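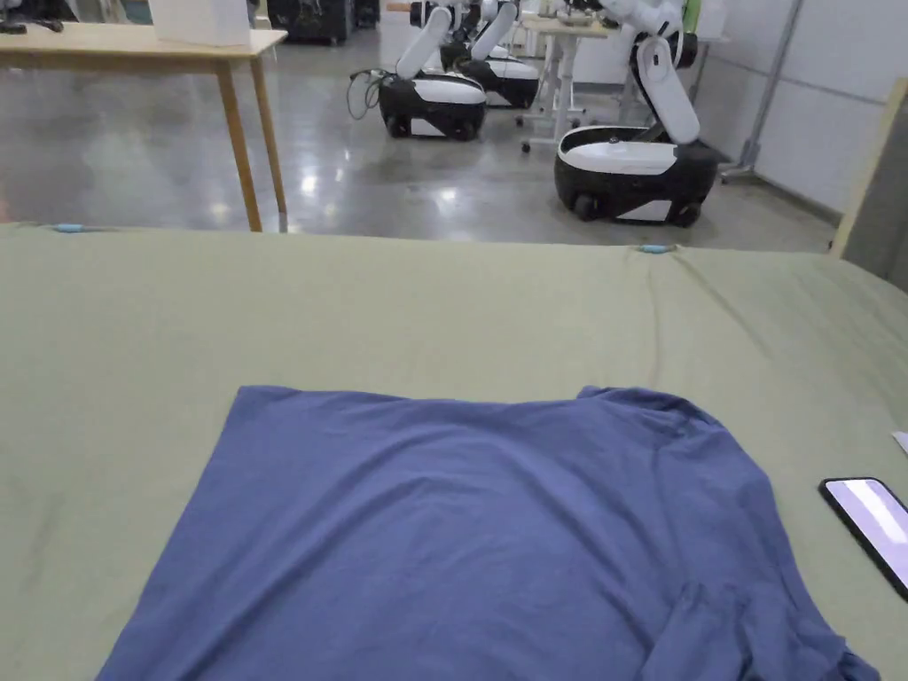
Does a softer fingertip make a gripper better at picking up a T-shirt? On its own it makes little difference; what matters more is whether the lower finger can get under the hem without pushing it away.

4.2 Comparing the two grippers on flat cloth

Figure 4. Workspace for the cloth trials: a T-shirt laid on the green sheet, hem towards the far edge of the table, with mobile robots on the floor behind.

We compared the Gerstead parallel gripper, which has hard, narrow fingers, with the Bruvine, which has padded ones and costs considerably more. Both were driven by the same controller and asked to do the same dull thing: take hold of the hem of a shirt, lift it clear of the table and keep hold of it. Each gripper made 858 attempts. A grasp counted as good if the cloth was still held after 4 seconds, a threshold chosen by Choo after an early run in which we found ourselves congratulating a gripper for dropping things slowly.

The Gerstead managed 708 good grasps. The Bruvine managed fewer, and did so with great delicacy. Its pads tended to meet the hem from the side and push it back into a ridge, after which the fingers closed on air just above the cloth. Raising the closing force did not help. Lowering the approach angle by 8 degrees did, although the pads then dragged on the sheet and pulled it into fresh wrinkles for the next attempt to deal with.

The sheet deserves a word. It is clipped along its far edge, and it creases. Fairclough proposed ironing it before each block of trials; the proposal was minuted and left there. Creases in the sheet were sometimes taken for the hem by the edge detector, and both grippers suffered from this equally, so we have left those attempts in the totals.

Where two layers of shirt lay slightly out of line, the Gerstead usually took only the upper one. The Bruvine, when it took anything, was more likely to take both. For folding, this is a real point in its favour, and we return to it in Section 5. For simply picking a shirt up, the cheaper gripper did better - a result that Lambert, who had signed the order for the other one, asked us to check twice. We did, and the order of the two stayed the same.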